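About Us

Hi, I'm Noreen Dhanial, and I run the Zollham Soccer School with my coaching partner Kamran Soomro. If you've landed on this page you're probably a parent trying to figure out whether we're the right place for your kid, or you're a grown-up who hasn't kicked a ball since high school and wants to know if we'll laugh at you. (We won't. Kamran might, but only if you laugh first.)

I'm supposed to keep this short. Kamran read my first try and said it was a lot of words for a page people look at for ten seconds, so if you're one of those people, the important stuff is that we coach soccer for ages six and up, we're in Zollham all year, and you can come try a session before you pay for anything. Everyone else, get comfortable!

How we got going

I played right back. I was never fast, so I learned to stand in the right place, and I still think that's the best thing anybody can teach a young defender. After college I played two seasons for Sivik, a semi-pro side that no longer exists, and drove a delivery van in the mornings to pay for it. My knee went in a preseason game, on a pitch so hard you could hear the studs on it from the parking lot. I had the surgery, I did the exercises, I came back for eleven minutes of a cup match and I knew.

Coaching was meant to be something to do while I sulked. A friend had an under-10s team with no coach and a game that weekend, and she asked me to just stand there so they wouldn't have to forfeit. We lost 7–0. One of the kids asked me on the way off if we'd won. I was completely hooked.

Kamran came along a year later. He'd been the goalkeeper at Georgiev, the club across the river, and he'd been running his own goalkeeping sessions on the bit of grass behind the library. We kept turning up to the same field at the same time and arguing over who had booked it. It took us most of a summer to work out that we could share it, and then that we could share the coaching too. The school opened with the two of us, one bag of balls and a set of pop-up goals that folded up by themselves whenever the wind got under them.

What a session looks like

Sessions run an hour and a quarter for the younger groups and an hour and a half from age 12 up. Kids get a ball at their feet the minute they come through the gate. I can't stand lines. If you ever see one of my groups waiting in a long line to take one shot each, please come and tell me off, because I've had a bad day and lost the plot.

We start with small games, three against three usually, with no positions and hardly any instructions. Then we pick one thing. It might be receiving the ball side-on, or when to pass back to the keeper, or how to stay on your feet in a tackle, and we stick with that one thing for the middle part. Then it's a bigger game to finish, and during that game Kamran and I try very hard to keep our mouths shut. He's better at that than me.

Goalkeepers get their own half hour with Kamran before the main session and then join in with everyone else. He's stubborn about that second part. He thinks a keeper who can't pass under pressure is only doing half the job, so his kids play outfield as often as anyone, and some of them have turned out to be pretty handy midfielders. 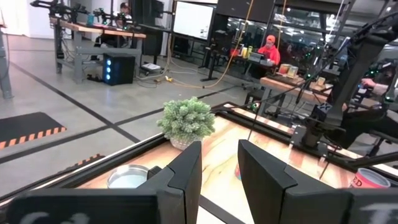 The girls' groups are the part of the school I'm proudest of. When we started we had two girls in the whole place and one of them was my niece, who had been bribed. Now we have girls-only groups at every age, and plenty of girls who'd rather play in the mixed groups, and they can pick whichever they like and change their minds as often as they want. I grew up being the only one on the team and I had a good time, mostly, but I changed in the car for six years and I'd like them to have it easier.

The adult group started as a joke. Parents would stand on the touchline telling their kids to run more, and one evening Kamran threw a ball at them and said go on, then. They were terrible and they loved it. It's now a proper weekly session with its own warm-up (a long one, we're all getting older), and it's split into people who want to work at their game and people who want to kick a ball and go home happy. You can float between the two.

What we think about winning

People ask, so I'll say it. I like winning. I'm a bad loser and I've been asked by my own family to leave a board game. But we don't pick teams by size under the age of 12, we don't keep a league table, and everyone who comes to a match gets at least half of it on the field. If your nine-year-old is miles ahead of the rest, we'll find them harder problems to solve, and if they want to go on to a bigger club we'll make the phone call and drive them to the trial if you're stuck at work. Several of ours have moved on to Georgiev's youth teams and they still come back in the summer to help with the little ones.

What we won't do is tell you your child is going to be a pro. I've met coaches who say that to parents in the first week, and it's usually followed by the price of the advanced package. We don't have an advanced package.

Where the money goes

This is a small school and I'd like you to know how it runs. We rent the two grass fields at Pramus Park from the city and an indoor hall for the winter. Rent is our biggest bill by a long way, then insurance, then balls, which vanish into the creek no matter what we do. Kamran and I pay ourselves a wage, and we pay our assistant coaches too, even the teenagers. I did enough unpaid coaching in my twenties to have feelings on that subject.

We also keep a fund for families who can't manage the fees. It began with a sponsored penalty shoot-out, where the adults took 1000 penalties in a day against a rotation of keepers. Kamran was in goal for 400 of those and couldn't lift his arms to drive home. It raised nearly $3000, and we've topped it up every year since with the summer tournament and the cake table. If you need help with fees, send me an email or catch me at the gate. You don't have to fill in a form or prove anything. You'd be amazed how many people think they shouldn't ask, so please ask.

The boot swap runs out of the same cupboard as the fund, by the way. Bring the pair that doesn't fit, take a pair that does. Shin guards too. We're always short on the tiny sizes and we have far too many men's 10s, so if you have big feet it's your lucky day.

How things are running right now

I'm updating this page on June 11, 2020, and like every other club we've had a strange spring. We stopped all sessions in March and spent the weeks after that sending out ball challenges by video, filmed in my driveway with my neighbor's dog wandering through most of them. The kids sent theirs back and some of them were brilliant. One boy did his keep-ups on a trampoline and I still don't know how. In May we sat down and worked out what a session could look like with everyone kept apart, and we have a plan we're happy with: smaller groups, a marked-out square for each player, your own ball and your own water bottle, no bibs, no heading, no high fives. (The high fives will hurt the most.)

We'll start when the city opens the fields again and no sooner. Everyone who had paid for the spring has been offered the money back or a credit for later on, and if you haven't heard from me then I've got your email address wrong, so shout. The summer tournament is off for this year. I was really sad about it for a day or so and then Kamran pointed out that we'd also be skipping the part where we carry forty folding chairs across a wet field, and I felt a bit better.

Come and see us

When we're back up and running, the best way to find out if you like us is to turn up. Your first session is free whatever your age, and you don't need any special gear – sneakers are fine on the grass if it's dry, and we have boots in the cupboard if it isn't. Get there ten minutes early so we can learn your name and find out if there's anything we should know, like asthma or a sore ankle or a deep hatred of being goalkeeper. Parents are welcome to stay and watch, or go and sit in the car with a coffee and enjoy the quiet. I used to feel bad for the ones in the car and then my sister told me it was the best hour of her week.

The gate at Pramus Park is on the side by the tennis courts. The map on your phone will try to send you to the other entrance, which is locked, and you'll see us waving at you through the fence.

If you want to talk to someone before you come, use the contact page. I answer most of the messages and Kamran answers the ones about goalkeeping, at some length. If it's been more than a couple of days and you haven't heard back, send it again. I'm good with kids and footballs and pretty awful with an inbox.

See you on the grass,
Noreen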